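Brarkov restoration: second progress report to the Flirkero Fund

Prepared by Saturnino Manzano, Ortuño Film and Tape
Saturday, October 12, 2019

Scope of this report

This report covers the work done since the first report on the restoration of Brarkov, the fantasy serial made for television and first broadcast in 2000. It follows the headings in the grant agreement: source material, scanning, conforming, picture, effects shots, sound, rights, spending and next steps. Items closed in the first report are not repeated unless their status has changed.

The serial runs to six episodes. It was shot on Super 16 mm, edited on a non-linear system at standard definition and finished on tape. The negative was never cut. The only complete version of the programme is therefore the broadcast master on tape, and a high-definition version has to be rebuilt shot by shot from the camera rolls, using the tape as the reference for editing, colour and sound. The method was agreed with the Fund at the outset and has not changed.

Source material

The inspection of the negative is complete. All the rolls listed in the laboratory's original paperwork have been matched to a physical can, apart from 17 rolls which were missing at the time of the first report. Bonifacio Moya traced most of these to a second store, where they had been shelved under the production company's name and not under the title. They were in sealed cans and in fair condition. One roll has slight edge damage outside the picture area. It has been repaired and passed for scanning.

Two rolls are still missing. From the continuity sheets they hold parts of the tavern sequence in episode 3 and a short exterior in episode 5. If they are not found by the end of November we propose to use the tape for the affected shots, upscaled and regrained to sit beside the scanned material. A test of this has been made with shots for which we hold both sources. The difference is visible on a large monitor in the close shots and hard to notice in the wide ones. The test file is on the Fund's review server in the folder for episode 3.

Vinegar odour was noted on some of the magnetic sound rolls. These have been isolated and are described under Sound.

Scanning

Scanning of episodes 1 to 4 is finished. Episode 5 is under way and episode 6 will follow directly. Rolls are cleaned ultrasonically and scanned at 2K, with overscan so that the perforations are visible for stabilisation. The full roll is captured in each case, including material that was not used in the programme. This takes more storage than a selective scan but removes the need to handle a roll twice when the edit list turns out to be wrong, as it was in several places in episode 2.

The scanner was out of service for a period during the summer while a lamp module was replaced. The supplier carried out the work under the service contract and there was no cost to the project. The lost time was partly recovered by running evening shifts. Calibration rolls scanned before and after the repair were compared and the readings were within tolerance, so nothing scanned earlier needs to be done again.

Conforming

The original edit lists survive for episodes 1, 2, 4 and 6. They were exported to floppy disk and could be read without difficulty. For episodes 3 and 5 no list has been found, and these episodes are being matched by eye and with Plemo, the shot-matching tool described in our application. Plemo compares each shot on the tape master with low-resolution copies of the scanned rolls and offers a ranked set of possible matches, which an operator then accepts or rejects.

Plemo performs well on daylight exteriors and on any shot with a strong camera movement. It performs poorly on dialogue scenes with many takes from the same set-up, where the differences between takes are small. In these scenes the operator relies on lip movement and on the position of hands and props. Our allowance for manual matching was too low for episode 3 and we have moved hours into it from the allowance for dust removal, where we were ahead.

There is a further difficulty with speed changes. A number of shots in the forest chapters were slowed down in the edit, and the lists record this inconsistently. Some give a speed value, some carry only a comment, and a few give nothing. Each has been measured against the tape and entered by hand. Moya has written a short note on the procedure, which is attached to the conform log.

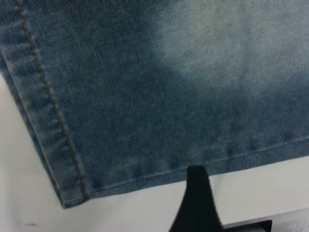
Grading has started on episodes 1 and 2, using the tape master as a guide to intention only. The tape carries the limits of its format, with clipped highlights and reds that spread into neighbouring areas, and it would be wrong to copy these into the new version. The scanned negative holds far more information, chiefly in the costumes. The heroine wears modern clothes for the whole serial, and blue cloth is the most demanding material we have to grade. Denim is a fair example: a washed-out patch of pale bluish-grey can blend into a dusty medium blue without any sharp border, and a correction set to protect one tone easily leaves a false edge where there was a soft change. Brown-gold topstitching is useful to the colourist in the same shots, as a thin warm line against the blue shows at once if the balance has been pushed too far towards cyan. The fine diagonal ribs of twill also give trouble at the noise reduction stage, where strong settings treat them as grain and smooth them away. We have set the noise reduction low for all of her scenes and accept that some grain will remain.

Dust and scratch removal is automatic in the first pass and manual in the second. The automatic pass is now switched off for scenes with falling snow, sparks or floating feathers, all of which it removed in the first tests. The affected scenes in episode 1 have been restored from the untreated scans and checked against the tape. A list of similar scenes in the later episodes has been drawn up from the scripts so that they can be excluded before processing.

The programme was framed for 4:3 and protected, in theory, for a wider shape. In practice the protection was not kept up. Lamps, microphone poles and the ends of sets are present at the sides in many shots. We recommend that the 4:3 frame is kept throughout, and ask the Fund to confirm this in writing – the agreement leaves the point open.

Effects shots

The visual effects were made at standard definition and the working files do not survive. The first report set out three ways of dealing with them: upscale from tape, rebuild from the scanned elements, or a mixture. We have followed the third course. Simple composites, such as the mirror shots and most of the matte paintings, are being rebuilt where the background and foreground plates exist on negative. Shots with computer-made creatures are being upscaled.

To date, 22 effects shots have been rebuilt and passed by our own reviewer. They are ready for the Fund to look at. The matte paintings were photographed at high resolution for the press office in 2000, and the transparencies have been lent to us by the painter's family. This has given a better result than expected in the castle shots in episode 1. Small errors of perspective that could not be seen on tape are now visible. We have left these alone, in line with the Fund's policy of not altering the original work.

The transformation sequence at the end of episode 4 is a problem. It is built from many layers, several of them on one of the missing rolls' neighbours and exposed at a different frame rate from the rest. We have made one attempt at a rebuild, which did not match the timing of the original closely enough. A second attempt is planned. If it fails the sequence will be upscaled.

Sound

The final stereo mix has been recovered from the digital tapes for all episodes. Dropouts were found in episode 2 and repaired from the safety copy. The mix is in good order and needs little treatment beyond level adjustment to meet current delivery rules.

The separate music and effects tracks were held on magnetic film, and it is these rolls that show signs of vinegar syndrome. They have been moved to cold storage and will be transferred ahead of the planned date. The transfer is not needed for the English version, but without it no new foreign-language version can be made. The extra cost of early transfer has been met from the contingency line.

Rights and paperwork

The rights position is unchanged for the script, the score and the performances. One song, heard on a radio in episode 1, was cleared for broadcast only. The publisher has been contacted and has asked for a viewing copy of the scene. We have sent one with a visible timecode. If terms cannot be agreed the song will have to be replaced, and the replacement can only be done cleanly if the music and effects tracks for that scene transfer well.

Spending

Spending to date is within the approved total. Scanning is slightly under its line. Conforming is over its line for the reason given above and is covered by the transfer from dust removal, which falls within the limit that we may move without consent. Storage is over its line after the decision to scan full rolls, and we ask for approval to cover this from contingency. The ledger and invoices have been sent separately.

Next steps

Scanning of episodes 5 and 6 will be completed first. Graded versions of episodes 1 and 2 will be placed on the review server in November, with the rebuilt effects shots cut in. Comments should be sent to Moya with the episode number and timecode. Written decisions are needed from the Fund on the 4:3 frame, on the use of tape for the missing rolls and on the storage overspend. The decision on the frame is the most pressing, as titles cannot be rebuilt until it is made.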